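## Rules for the Virtual Workcell

Before a robot lifts anything at Rataswood, it lifts it in simulation. The company's handling group, led by Ebony Lockyer, runs every new pick task as a rendered scene first, and since February those scenes have had to pass a written code of practice. The code is 4 pages long. Most of it concerns what has to be recorded before a run counts as evidence.

The first rule covers geometry. Any object the robot may grasp must be modeled with its separate materials declared. A wooden grip with metal end fittings and a wire frame is entered as three materials, each with its own friction value and a source for that value. Default friction is not accepted.

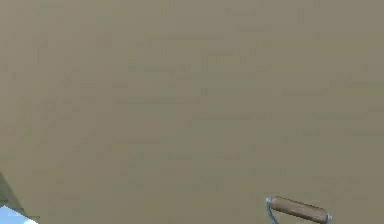

The second rule covers views. Each camera in the virtual cell is logged with its position, field of view and compression setting, and these may not change within a test series. Lockyer's group requires 200 runs per series. Failed runs stay in the record, including those stopped by hand.

"People used to delete the bad starts," says Loïc Chauvin, who audits the logs. "Then the success rate described a different test."

The third rule limits what may be claimed. A simulated pass permits a trial on hardware at reduced speed, with a guard in place and two trained staff present. It does not replace the risk assessment for the physical cell, and the code says so on its first page.

Sutetti, which supplies parts to the same plant, has adopted the logging section but not the friction rule. Its engineers consider measured values too slow to obtain for short production runs. Chauvin disagrees, and the two firms are comparing results on a set of 106 shared object models. The friction section stays in force at Rataswood during the comparison.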